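Visits > Food and Farming > Open Day at Plitier

Home | Visits | Recipes | Letters | About

Open Day at the Plitier Oil Mill

On Tuesday, April 11, 2023 I went with my colleague Clifford Doucette to the open day of Plitier, a small mill which presses olive oil for the farms in the valley. The bus from town takes 30 minutes and stops at the gate. We arrived at 9, before the tour groups, and the coffee was already served in the yard.

Our guide was Sinan Sarıgül, who has worked at the mill for 20 years. He explained first that we would not see any pressing, as the harvest finishes in January. The machines were clean and silent, and for me this was an advantage, because I could hear every word. He opened the cover of the mixer so that we could look at the blades. The paste must turn slowly and must not become too warm, otherwise the oil loses its smell.

The tasting

We tasted 2 oils from small blue glasses. You warm the glass in your hand, you smell, and then you take the oil together with some air. I coughed at the first one. Mr. Sarıgül was pleased and told me that the cough is a good sign. This oil is called Ait Brahim, after the family that owns the trees. The second one, Jullix, is softer, and I would use it for fish or for a cake. Clifford preferred the first and bought a can of it.

The talk on kitchens

After lunch there was a talk about storing oil at home. The advice was simple: a dark cupboard, a closed bottle, and never the shelf above the stove. A long marble-patterned countertop looks beautiful with a bottle on it, but the light is bad for the oil.

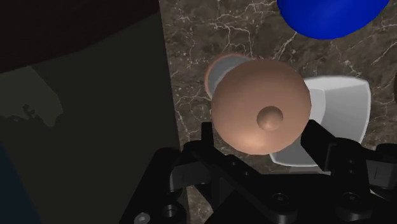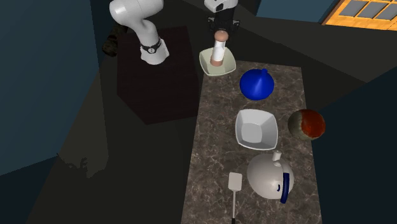

Getting there and prices

The tour is free and the tasting is paid at the shop. Please wear closed shoes, as the floor of the pressing room is uneven. The shop takes cards. For the return bus you must wait on the other side of the road, and there is no bench.

Contact | Copyright Itach Visits | Back to top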